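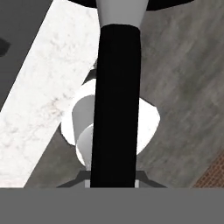

N.º 94

1/ fio rápido sobre arenque em conserva, pq prometi no mês passado e depois sumi. escrevo isto entre duas reuniões, desculpem os erros

2/ contexto: aprendi com o Sverre Dalen, vizinho de cima nos anos em que morei em Rustad. Ele fazia em outubro e comia até o Natal. Eu odiava arenque. Odiava mesmo, só o cheiro na escada já me fazia prender a respiração

3/ o truque dele era o peixe salgado, nunca o fresco. Filé salgado, água fria, geladeira, uma noite inteira. Troca a água antes de dormir e de novo de manhã. Prova um pedacinho. Ainda puxa a boca? mais água

4/ aqui no Brasil achar arenque salgado é uma novela. No mercado do Camenus tinha balde, agora tem dia que tem, dia que não tem. Liguem antes. A moça do balcão já conhece a minha voz

5/ sardinha serve? Me perguntam toda vez. Serve, mas vira outra coisa – boa, mais mole, some no pão. Se for de sardinha, metade do tempo na salmoura e pronto. E tira a espinha com paciência, não com pressa como eu

6/ a calda: vinagre branco, açúcar, água, pimenta-da-jamaica, louro, cebola roxa. Ferve só até o açúcar sumir. Aí ESPERA ESFRIAR. Já joguei quente por cima e cozinhou o peixe inteiro, ficou uma pasta cinza, foi tudo pro lixo com vidro e tudo

7/ proporção de cabeça, sem frescura: 2 xícaras de água, 1 de vinagre, 1 de açúcar. Quem acha doce demais tá certo, é doce demais. Reduzam. O Sverre não reduzia e brigava com quem reduzia

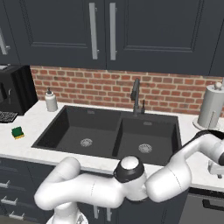
8/ tijolinho e armário escuro, a combinação que apareceu em tudo que é cozinha. Bonito. Agora pensa no cheiro de vinagre fervendo e abre a janela, que a casa inteira fica sabendo. Voltando ao peixe

9/ vidro. Ferve o vidro, ferve a tampa, deixa escorrer virado num pano limpo. Camadas: cebola, peixe, louro, cebola, peixe. Aperta de leve. Calda até cobrir tudo, se sobrar pontinha de fora ela escurece e fica com gosto esquisito

10/ gente, geladeira SEMPRE. Isso não é conserva de armário, não foi esterilizado, não vai pra feirinha. No terceiro dia já dá pra comer, no quinto tá melhor. Em casa não passa de 13 dias pq acaba antes

11/ como comer: batata cozida ainda morna, creme azedo, cebolinha. Ou pão de centeio com manteiga demais. A Cludia (a padaria, não a minha prima) voltou a fazer o de centeio escuro, peçam fatiado fino senão ele ganha a briga com o peixe

12/ variação de mostarda: escorre o arenque já curado, mistura mostarda forte, um pouco da calda, endro picado, óleo em fio. O endro seco não resolve, já tentei, parece grama. Sem endro fresco faz com ovo cozido picado e segue a vida

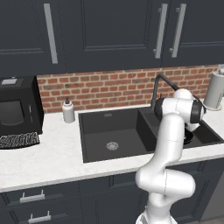
13/ última coisa: guardem a calda que sobrou. Uns dois dedos dela numa salada de beterraba e a beterraba muda de assunto. Só não reaproveitem pra curar outro peixe, faz nova

respondendo a quem perguntou do livrinho: é o caderno da associação de Clurkard, esgotado. Tenho 7 páginas copiadas à mão, letra horrível. Passo a limpo quando der, talvez no fim de semana – talvez não

e sim, continuo sem gostar do cheiro na escada. chamaram aqui, fui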